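Drikora Users Board > Hardware Faults > Left gripper drops thin packets

virkalley_tom
2 April 2020
Hello all. I have a pair of Drikora hand grippers, firmware 534. The task is to pick small packets from a bed and put them in an open-topped box. After some grips the left one opens by itself, the log gives error 2737 and the packet falls. Flat packets are the worst. The right one has never done it.
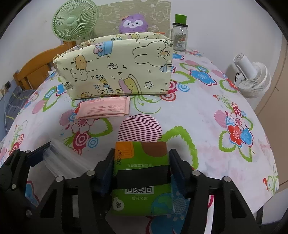

Green packet between the pads. The yellow box is behind it.

I cleaned the pads and did the zero calibration 2 times. No change.

brophy_lane
2737 is a force limit error on mine. Your limit is too low for the left side, so it thinks it is crushing something and lets go. Raise it a little and test again.

kestrel88
I do not agree with brophy_lane. If you raise the limit and the real problem is a stiff joint, you will only hide it. Mine pinched my thumb badly after I did exactly this. Please take the power off and move the left finger by hand first.

brophy_lane
A limit is there to be set. I have used a higher one for months without trouble. But yes, power off first, I should have written that.

virkalley_tom
Thank you both. With the power off I moved the fingers. The left has a rough point near half open, the right is smooth. I have not changed the limit. 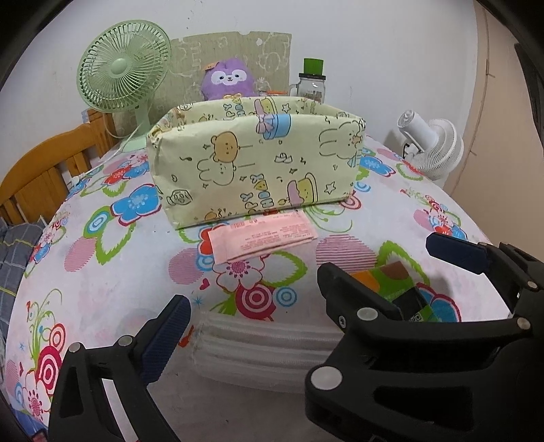 Both grippers over the bed, with the pink packet in front of the box.

Is it possible to clean the pivot pins without removing the whole finger?

kestrel88
Yes, but do not put oil there, it collects dust. I use a dry brush. If the rough point stays, the pin may be bent and Barlow sells the set of 2.

brophy_lane
Barlow is slow with spare parts. Ask Drikora for a warranty exchange before you pay for anything.

virkalley_tom
I will brush it tonight and write to Drikora in any case. The left one stays switched off until then.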